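Section 7: Fitting the wooden board and laying out the shape blocks

By now you should have the blue pegboard top in place and level, and if you have come straight from Section 6 you may well be ready for a cup of tea first. There is no hurry with this part. It is a pleasant job, and most people find they can manage it on their own, although a second pair of hands is welcome when you come to line up the bolts.

You will need the Darnach maple board (part 3013), the bag of black bolts marked 577, the hex key from the lid of the box, a soft dry cloth, and the bag of foam shape blocks.

Fitting the board

1. Unwrap the board and lay it on a blanket or a folded towel. Run your hand over both faces. The knots, streaks and darker lines of grain are simply how maple grows, and no two boards we send out look quite the same. What you are feeling for is a splinter or a raised edge. If you find one, a few strokes with fine sandpaper, going with the grain, will put it right.

2. Look at the seams. The board is made from three planks joined lengthwise, and the widest of the three goes at the front, nearest to the person sitting at the table. The front edge has a thin bevel, so that wrists can rest on it comfortably.

3. Wipe the pegboard with the dry cloth, paying attention to the holes, which do like to collect sawdust and biscuit crumbs.

4. Set the board down on the pegboard and shuffle it gently until it sits square with the rows of holes. Leave some blue showing on the left, on the right and at the front. It is much easier to judge this if you stand up and look straight down.

5. Put in the two front bolts first, one at each corner, and turn them with your fingers only. If a bolt will not start, lift the board, move it over a little and try again.

6. Tighten the left bolt a turn or two with the hex key, then the right, and go back and forth between them until the board no longer slides when you push it with your palm.

Caution: Please don't lean on the hex key. The bolts need to be snug and no more. Peter Vaněk, who built the first Drusberg tables and has mended a good many since, asks us to say that nearly every damaged pegboard he sees has been overtightened.

Note: Maple moves a little with the weather. If your table lives in a room that is heated in winter, check the bolts when the heating goes on in October and again in the spring.

Laying out the blocks

7. Tip the foam blocks into a bowl and check that none are torn. A small nick does no harm, but a block which has lost a corner will not stand properly and is best replaced.

8. Place the blocks on the board by hand, one at a time, with clear wood between them. They don't have to be in rows. A loose scattering is friendlier, and it gives each block enough room to be picked up without knocking over its neighbour.

9. Stand the green cylinder upright towards the back, on the left. Lay the blue triangular prism just in front of it and a little to the right, with one of its triangular faces upwards. It may point any way you please.

10. Spread the remaining blocks over the rest of the board, keeping them clear of the edges so they don't roll or drop on to the floor.

Caution: Foam blocks are not suitable for very small children or for dogs, both of whom will chew them.

Looking after it

Dust the board with a dry cloth after use. For sticky marks, use a cloth wrung out in warm water with a drop of washing-up liquid, and dry the wood straight away. Once or twice a year, take the board off and rub in a thin coat of Brasa board oil, then leave it for 19 hours before you bolt it down again. The blocks can be washed by hand in lukewarm water and left to dry on a towel, well away from the radiator.

If a bolt goes missing, write to Michalis Karagiannis at the Machala workshop and quote the number on the bag. He keeps spares in a drawer and will gladly post you one.
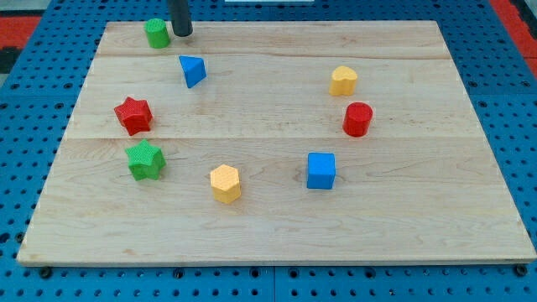 Fig. 7. Maple board bolted to the blue pegboard, with eight foam blocks laid out.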